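The Year I Let the Post Office Run My Social Life

What happened when I gave up group chats and started mailing letters again
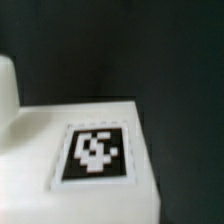
A black square with a thin white border, on a smooth white block.

It started with a stamp drawer. I was looking for batteries, and instead I found a sheet of stamps I'd bought for wedding thank-yous and never finished using (sorry to everybody who gave us a toaster). They were still good! I stood in the kitchen with the drawer open and tried to remember the last time I'd mailed a person something that wasn't a bill or a return.

I couldn't come up with it. So that night I muted all my group chats, pulled out a legal pad and wrote to my college roommate, who had moved to a little town called Sevholm and who I mostly knew, by then, as a thumbs-up under my messages. I wrote four pages. My hand cramped on page two. I told her about my neighbor's rooster, and my bad knee, and a soup I'd ruined by walking away from it to watch a show I didn't even like.

Then I waited. I'd forgotten about the waiting. For the first week I checked the mailbox like a kid checking under the tree, and all I got was a flyer for gutter cleaning. On the twelfth day there was a fat envelope with my name in her terrible handwriting, and I read it standing in the driveway with the car door open and the thing dinging at me.

She wrote about her divorce, which I knew about. She also wrote about the month before it, which I didn't. She said she'd typed it out for me a couple of times on her phone and deleted it, and on paper she just kept going, and then it was in the box and too late to take back.

So I got hooked. I wrote to my aunt, to my old boss, to the couple who used to live downstairs from us on Vekgate. I wrote to a woman I'd met at a bakery called Conceição, who had scribbled her address on a napkin years ago after we spent a whole rainy afternoon talking about our mothers. I was sure that one would come back stamped undeliverable. She answered in nine days and enclosed a recipe for custard tarts. (I've made them a few times. The bottoms burn. I have no advice.)

By the end of the year I had mailed 138 letters. I know that because I kept a list in the back of my planner, and I'm the sort of person who likes to cross things off. I got 90 back, if you count postcards, and I do.

People always ask me about the supplies, so let me get that out of the way. I spent way too much at first. I bought a Doltex writing set, a very handsome box with 100 sheets of cream paper, and every one of those sheets scared me to death. You can't write about your knee on paper like that. I went back to the legal pad after a month and used the nice stuff for sympathy notes and for one apology that took me three drafts. My pens are the kind that come in a bag.

Not everybody wrote back, and I had some feelings about that. My brother texted me "got your letter, lol" and that was the whole correspondence. An old friend never answered at all, and I spent most of March composing a hurt second letter in the shower. I didn't send it. I sent her a birthday card in the summer instead, with two lines in it, and she called me on the phone the evening it came, and we talked until the battery died.

My husband's opinion is that I've gotten worse at texting, and he's right. I forget to answer. I'll read something from a friend and think, oh, I'll tell her about that in the letter, and then she's standing outside a restaurant wondering if I'm coming. We've agreed that anything with a time in it gets a text – dinner, airports, who's picking up the dog.

What I wasn't ready for was how much I'd like the writing part by itself. I do it at six in the morning, before the house wakes up, with coffee and the radio down low. Some days I've got news. Some days I write a whole page about the weather and a squirrel, and I mail it anyway! My aunt says the squirrel pages are her favorites. She keeps them in a cookie tin and reads them to her sister over the phone, so I've started putting in more about the squirrel.

I unmuted the group chats in January. There were 171 messages in the first one, and most of them were about parking. I scrolled through for a minute or two, put a heart on a picture of somebody's new puppy, and went to find a stamp.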